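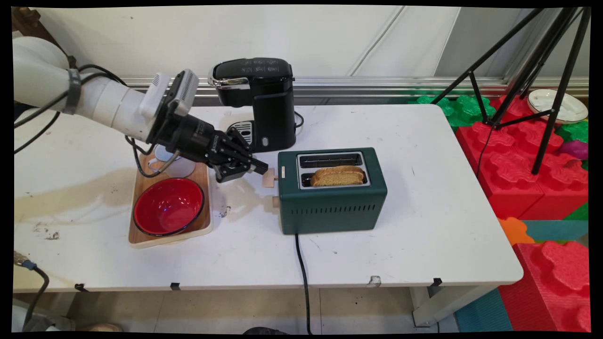
Do vending machines really know what you want?

Some vending machines have a screen that says things like "Picked just for you!" Should you believe it? Let's look.

A vending machine is a cupboard with a lock, a motor and a way to take money. Each snack sits in a metal spiral. When you pay, the motor turns the spiral once and the snack at the front drops into the tray. That part is simple, and it has worked the same way for a long time.

So what about the clever screen? The Nuvow, made by a firm called Dirnine, says it "learns your taste". Hmm. How could it? It has never met you. What it can do is keep a list of what gets sold. If 200 people bought crisps in June and only nine bought raisins, it will show crisps to the next person. That might be you, and you might hate crisps.

Dirnine also says that 2,738 customers were "happier" with the new screen. Good questions to ask are:

Who asked them?
Happier than what?
Did anyone say no?

The advert doesn't tell us. A big number can sound like proof when it is only a big number.

There is one more thing to watch. The snack in the brightest box on the screen may be the one the owner most wants to sell – perhaps it costs more, or there are 14 of them left at the back.

Try this: before you look at the screen, decide what you would like. Then look. Did you change your mind?

Words to know
Motor: a machine part that makes things turn.
Advert: a message that tries to sell you something.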